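4.2 Do drinkers taste the barrel, or read it?

The claim that longer aging makes a better rum is repeated so often that most studies treat it as a starting point. We did not want to. Much of the evidence behind it comes from tastings in which the panel could see the bottle, the color of the liquid, or the price, and any one of these is enough to tilt a score. Coughlan's earlier review, which one of us helped to write, leaned on several such tastings and should be read with that in mind.

We therefore served 243 adults two rums from the same distillery, Zorach, drawn from the same molasses wash and cut to the same strength. One had spent three years in used bourbon barrels and the other twelve. Both were poured into black glasses under low light. Of those who began, 187 came back for the second session and gave scores we could use. The rest are left out of everything below, and we can't rule out that the people who stayed were the ones who already liked rum.

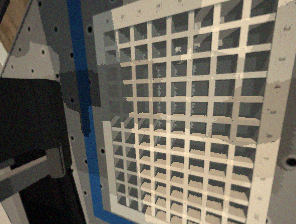
Reading time: 4 min

In the blind session the two rums finished almost level. The older one was called "woody" and "dry" more often, the younger one "sweet" and "hot." Neither set of words went along with a clearly higher liking score. When the same people tasted the same rums a week later with the ages printed on a card, the twelve-year-old pulled ahead, and it did so even among those who had preferred the younger rum the first time.

It would be easy to make too much of this. A card with a number on it tells people what answer is wanted, and polite people tend to give it. Duangkaew has argued that the effect is real pleasure, that expecting a better drink gives you one. Perhaps. Our scores can't tell a person who enjoyed the rum more from a person who thought they ought to, and we doubt that any nine-point scale can.

There is also the matter of what the number on a label means. In some places it is the age of the youngest rum in the blend. In others it has meant an average, or the oldest part, or a figure left over from an earlier recipe. Our tasters were not told which rule applied and only a handful asked. If a number can move scores without people knowing what it counts, we are not sure that "age" is the right name for what is being measured. Brivard and Drolivex, whose rums we used for the warm-up round and did not score, each print a number on the front. Neither bottle says what the number stands for.

We looked next at added sugar, which is the complaint raised most often by people who write to us. Dalisay's idea was that sweetening, and not wood, accounts for the roundness people credit to old rum. To test this we dosed the three-year-old with plain syrup and served it to a subgroup of 60.
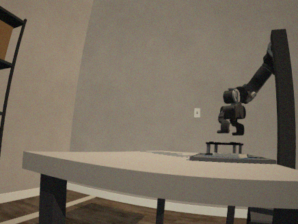 Scores for the dosed rum rose, and several tasters guessed that it was the oldest drink on the tray. That fits the idea, though it falls well short of proving it. The subgroup was small, the syrup also thinned the alcohol slightly, and we did not serve a sample thinned with water alone. We should have. A reader who thinks the tasters were simply responding to a softer burn has a fair point, and we have no data to answer it with.

Luangrath's group reported a much stronger sugar effect using McAlister, a white rum with no barrel time to speak of. We could not repeat their result, but then we did not use their rum, and their tasters were mostly bar staff while ours were mostly not. Moya, reading a draft of this section, suggested that trained tasters spot sugar quickly and mark it down, which would push the effect the other way. Both accounts can't be right. It is possible that neither is.

Our own view, held loosely, is that wood does change rum in ways people can detect, and that detecting a change is a long way from liking it. The step from one to the other has mostly been taken by the people selling the bottle. Section 4.3 turns to climate, where the usual rule of thumb (one year in the tropics equals three in Scotland) has even less behind it than we expected, and where the barrel records we were given stop in August with no explanation.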